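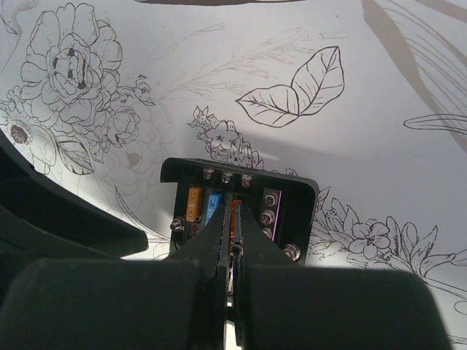

4. Gathering the demonstrations

4.1 Task and setup

Figure 3. Wrist camera view with the fingers over the fuse block. The orange fuse at the left carries the number 5; the light blue one next to it is partly hidden by the left finger.

The fuse task was the smallest of the tasks in the Miment set in terms of part size, and it took the longest to record. In each episode the operator brings the gripper to a black plastic fuse block lying on a table, takes hold of one named blade fuse, pulls it straight up and sets it down clear of the housing. A second version of the task runs the other way and puts a fuse back into an open slot. Both versions were recorded with the same arm, the same fingers and the same wrist camera, so that a policy trained on one could be tested on the other without any change to the input.

The operator moved the arm with a hand-held leader device built at Strachan. The leader has the same joint layout as the arm and passes its joint angles on directly. We tried a game controller first. It was good enough for reaching the block, but the last few millimeters above a fuse went very slowly, and the recordings were full of long pauses. A policy trained on those early recordings learned the pauses too. We dropped them all and started again with the leader.

Recording began on March 23, 2019. The final set has 366 episodes, of which 251 are pulls and the rest are insertions. Each operator recorded in blocks of 12 episodes and then handed over to the next person. Longer blocks had been planned, but grip height began to drift as people got tired, and the change could be seen in the joint logs well before the operators noticed it themselves.

4.2 What the wrist camera sees

The camera sits behind the fingers and looks along them. This gives a close view of the fuses at the moment of the grip, but the fingers take up a large part of the picture and hide some of what matters most. In Figure 3 the fuse that lies between the two fingers can be seen only as a thin line of orange-red through the gap. A person looking at that single image would have trouble saying how far the fuse is from either finger. The policy has the same trouble, and for this reason we give it a short history of images together with the finger opening.

The screws proved to be useful landmarks. They are bright against the black housing, they sit along the rim where the fingers seldom cover all of them, and they do not move when a fuse is pulled. In our attention plots the model often looks at the top row of screws during the approach and turns to the fuses only late. We did not train it to do this. The same plots show that it also picks up the bright pink-magenta strip by the right-hand screws. When we covered that strip with black tape in a test, the approach became less steady, though the grip itself was mostly unchanged. We take this as a warning about relying on one block. A second model of block was added to the test set, but it was not used in training.

Fuse color is a weaker cue than we had hoped. Orange and orange-red are hard to tell apart in the wrist view when one of the two is shaded by a finger. The printed number helps only when the top of the fuse faces the camera and is not covered. Operators were therefore given the target by slot and not by color, and the slot number is stored with each episode.

4.3 Background surfaces

We changed the surface under the block between sessions. Plain table tops make the block easy to find, and a policy trained only on plain tops failed as soon as the block was put down on anything with a pattern. The surfaces used in the final set include gray felt, a printed grid, brown paper and the white surface with black line drawings of flowers and leaves shown in Figure 3. The last of these was the hardest. Its dark outlines run close to the edges of the block, and the strength of the lines varies from bold ink to faint gray sketching, so that no single contrast setting removes them.

Shadows add to the difficulty. The block and the gripper both darken the surface next to them, and the shape of the shadow changes with every move of the arm. We did not try to light the table evenly. The lamps were left where they stood, and their positions were changed only when the surface was changed. An early test with a ring light on the wrist gave strong glare on the screw heads, and we took it off again.

4.4 Checking and removing episodes

Every episode was played back once by a person who had not recorded it. The checker marked the moment of first contact, the moment the fuse left the slot (or was fully seated, in the insertion task), and any slip. Playback was done in the Gultent viewer at normal speed, with the joint values drawn under the video. Ľubomír Šimko wrote the marking rules and settled the cases in which the checker was unsure.

We removed 35 episodes before arriving at the final count. Most of these were removed for one of two faults. In the first, the whole block shifted on the table during the pull, so that the motion of the arm no longer matched the motion of the fuse. In the second, the fingers closed on the edge of the housing and the operator opened them and tried again from almost the same place. Episodes with a clear second try from a new position were kept – they show how to recover, and the policy does need to see this.

Slips were kept if the fuse was picked up again within the same episode. They carry a flag in the log, and Section 5 reports results with and without them. Episodes in which the wrong fuse was pulled were also kept, under the slot that was really pulled, with the original target stored in a separate field.

The joint angles, finger opening and camera images were written to one file per episode in the Bindis log format. Camera images arrive slightly later than joint angles. We measured the delay at the start of each session by tapping one finger against a fixed post and shifted the images to match. Sessions in which the delay changed between the first and last tap were recorded again.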